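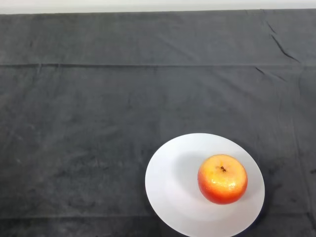 Buying Apples at the Bullport Farm Stand: Frequently Asked Questions

Print this page | E-mail this page

Updated Oct 5, 2018

Are your apples organic?

No. We spray when we have to and we keep a record of it, which you can ask to see at the stand. Organic growers spray too, by the way, with a different list of products. If the label matters to you, buy from someone who has it.

Is a farm stand apple healthier than one from the supermarket?

I doubt it. An apple is an apple. Ours were probably picked more recently, and I think they taste better, but I sell them, so weigh that however you like.

I read that store apples are a year old. Is that true?

Some can be. Cold storage with the oxygen turned down keeps certain kinds firm for many months. People pass this around as if it were a scandal. I've eaten stored apples in spring that were perfectly good, and fresh ones in fall that were mealy.

Should I drink cider vinegar every morning?

We sell it for salad dressing. Customers tell me it fixed their knees, their sleep and in one case their dog. I have yet to see anything that convinces me. Ask your doctor, and don't drink it straight – it is hard on your teeth.

Does washing with baking soda do anything?

It may take a bit more off the skin than plain water. Cold running water and a rub with your hands is what we do at home.

What is the best apple for pie?

Anyone who names one variety is selling it. Use two kinds, one sharp and one sweet. Carys Owen at the stand will pick them out for you if you tell her how tart you like it.

How should I keep them?

In the refrigerator, in a bag with a few holes, away from the lettuce. Take out any that are bruised. The trick with the paper towel made no difference when Saqib Lodhi tried it here on two crates last winter.

How much is a crate, and can I reserve one?

The price is on the board and changes with the crop. We had 455 crates to sell last season and expect some 551 this year, so I see no need to reserve. We take names for orders of 4 crates or more. Call and ask for Tia Lightfoot.

When are you open?

From July until the apples run out, 10 to 6. The Misdale road entrance is the one to use.

Related pages
Cider pressing: what to bring
Do bigger apples have less flavor?
Directions from Nollthorpe
Pear questions, answered by Eluned Harries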